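Start Profil Beiträge Antworten Medien Suche Anmelden

Aurelia Vasiliu
so. Obst sortieren, Runde 2. Küchentisch ist belegt (Steuer, fragt nicht), also alles rüber aufs Bett

Aurelia Vasiliu
Ja, auf die Fleecedecke. Ja, die mit den Smiley-Klecksen. Ist waschbar, hab ich schon öfter gemacht. Sorin hat trotzdem geguckt als würd ich Suppe drauf kochen

Aurelia Vasiliu
System ist simpel: was zuerst weg muss kommt ins grüne Tablett, Rest bleibt liegen bis ich weiß wohin. Mandarinen haben Vorrang, die werden bei uns immer vergessen und dann hat man irgendwann so pelzige Kugeln

Aurelia Vasiliu
Tomaten zum Obst - ja bitte, keine Diskussion, Horațiu. Biologisch hab ich recht

Aurelia Vasiliu

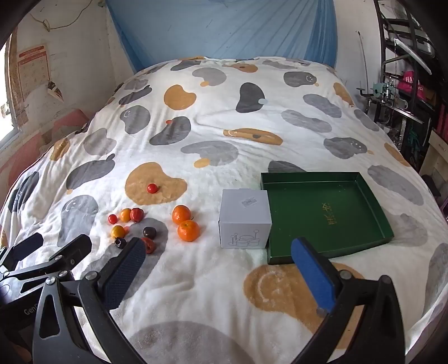 Mandarinen, rote Früchtchen, grünes Tablett, Smileydecke
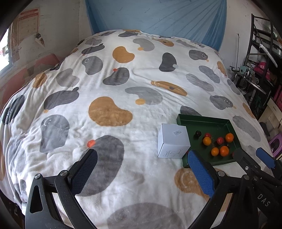

Aurelia Vasiliu
Was ich gelernt hab: Fleece ist garnicht schlecht dafür. Auf dem Tisch kullert mir sonst alles runter und dann liegt wieder eine Tomate unterm Schrank bis Februar

Aurelia Vasiliu
Nachteil - in jeder Falte versteckt sich was. Also vorm Schlafen einmal mit der Hand drüber. Wirklich machen. Frag nicht woher ich das weiß

Aurelia Vasiliu
Pflaumen nie unter die Äpfel!! die kriegen Druckstellen und saften alles voll. Äpfel am besten ganz extra, die machen den Rest schneller reif. Meine kommen in die Speisekammer, da ists kühl

Aurelia Vasiliu
@ Liviu weil du gefragt hast: nein nicht waschen vorm Wegräumen, erst kurz vorm Essen. Feucht schimmelts viel schneler

Aurelia Vasiliu
Aus den weichen wird morgen Kompott. 400 g Obst, 70 g Zucker, bisschen Zimt, fertig. Ohne Tomaten, Horațiu, keine Sorge

Aurelia Vasiliu
muss los, Bett muss bis heut abend frei sein. Falls wer Schraubgläser übrig hat - nehm ich, auch ohne Deckel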